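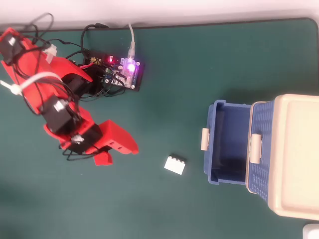
Slide 1. Red arm, white brick, blue box with its lid open.

Morning, everyone. Wait for the coffee line to sit down.

I'm here about Moura, our hearing check that runs on a phone. Six tones per ear, a quiet room, no booth. The quiet room is the hard part – ask any parent in Elport.

Slide 2. Start with the February trial at the Aller clinic. We asked for 200 families and got nearly 100. Read the number out, let it sink in, move on.

Of those, 17 children were sent for a full test. Say "sent for", please, and not "diagnosed". The Clenel people are in the second row and they will write it down.

Slide 3. Cheap earbuds. Each brand plays the same tone at its own idea of loud. Play the clip if the sound works. It didn't on Friday.

Slide 4. What we need: two more clinics and a nurse who likes spreadsheets.

Questions. If someone asks about dogs, the answer is still no.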